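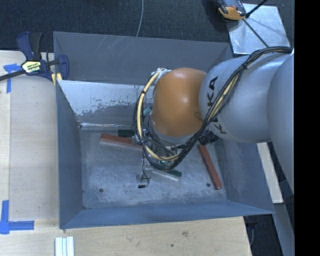 How to re-coat a worn steel tub or bin

Scratches in a steel tub look minor until the first wet winter. Once the coating has gone and bare metal is showing, rust creeps in under the sound paint on either side, and a small repair becomes a full strip. This guide covers feed bins, parts tubs, wheelbarrow trays and similar open containers made from painted mild steel. It does not apply to galvanised steel, which needs a different primer, or to anything that holds food or drinking water.

Allow a weekend. The work itself takes a few hours and the rest is drying time.

What you need

Degreaser and a stiff nylon brush
Wire cup brush for an angle grinder, or a hand wire brush
Abrasive paper in 80 and 180 grit
Rust converter
Metal primer and enamel topcoat from the same manufacturer
Masking tape, clean rags, mineral turpentine
Safety glasses, gloves, earmuffs and a respirator suited to dust and solvent

Before you start, find out how old the paint is. Older coatings may contain lead, and a test kit from the hardware store will tell you. If the result is positive, don't sand or grind it. Talk to a licensed painter.

Step 1: Empty and wash

Sweep out all loose grit. Mix the degreaser according to the label and scrub the whole inside, working from the rim down to the floor. Pay attention to the folds and corners, where old grease sits under a crust of dust. Rinse twice and tip the tub on its side to drain. Leave it in the sun until the seams are dry.

Step 2: Find the bare metal

Run a gloved hand over each wall. Sound paint feels even, and a worn patch has a lip where the coating stops. Circle the patches with chalk, including the small ones. On the tubs in our shed at Liltcombe the worst wear was always halfway down the sloping side, where everything lands when it is tipped in.

Step 3: Remove rust and feather the edges

Take loose rust off with the wire brush. Go over each patch with 80 grit, carrying on 50 mm or so past the lip, then change to 180 and sand until you can't feel the step with a fingertip. Shiny metal is fine. Dark pitting is also fine provided nothing flakes off.

Scuff the remaining paint lightly with 180 so the new coat has something to hold. Vacuum, then wipe down with turps on a clean rag.

Step 4: Treat the pits

Brush rust converter onto pitted areas only. It will darken as it works. Drying times vary between products – follow the tin. Don't be tempted to put it on sound paint, where it stays tacky and causes peeling later.

Step 5: Prime

Prime bare spots first, let them dry, then prime the whole inside. Two thin coats are better than one heavy one, which will sag on the steeper walls. Use a 25 mm brush in the corners and along the rim, and a small foam roller everywhere else. Keep the work out of the wind and don't paint below 10 degrees.

Step 6: Topcoat

Apply two coats of enamel, observing the recoat time. If you miss the window, wait for a full cure and scuff again. Colour is up to you, although mid-grey hides scuffs better than white or black.

Step 7: Leave it alone

Enamel is touch dry overnight but stays soft for several days. Give it a week before putting anything hard in it. Mohit Jaiswal, who maintains the tubs here, lines the floor with old conveyor rubber for heavy castings and gets an extra year or two between coats.

Check the coating each April and touch up chips while they are small. Keep leftover paint in a jar filled to the brim, with the product name and colour written on the lid.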